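Bedding > Quilts & Coverlets > Patchwork

Drenora Patchwork Quilt, Orange and Olive

Posted March 14, 2018 by Ronja Hellström

The Drenora is a patchwork bed quilt in orange, olive green, cream and white. The patches are rectangular and set out in bold stripes, with broad blocks of orange between bands of green and white. The colour runs the full width of the bed, so most people pair it with plain sheets and pillowcases.

It is a mid-weight quilt. On its own it suits spring and early autumn, and in winter it goes over a doona. We have stocked it at Domidstead for two years and it is still the one we reorder most often for holiday lets and spare rooms.

Item no. 2241
Outer: cotton
Fill: cotton blend
Sizes: double, queen, king
Weight: about 3 kg in queen

Everyday use

A bed with a quilt on it ends up as a table sooner or later. Bags get emptied onto it after the shops, snacks are sorted for the car and the bread sits there until someone carries it to the kitchen. The Drenora has a flat finish with no tufts or buttons, so packets rest on it without catching and crumbs shake out over the balcony rail. Patricio Yáñez in our Espinoza store recommends it to families for that.

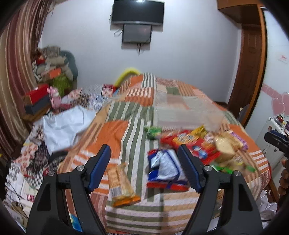 Care

Machine wash at 30 degrees on a gentle cycle with similar colours. Wash separately the first time, as the orange may release a little dye. Line dry in shade. Warm iron on the reverse if needed. Do not bleach.

Delivery

Orders leave the warehouse within two working days. Returns are accepted unwashed, in the original bag.

Questions: Soledad Tapia, Domidstead customer desk | © 2018 Domidstead | Back to top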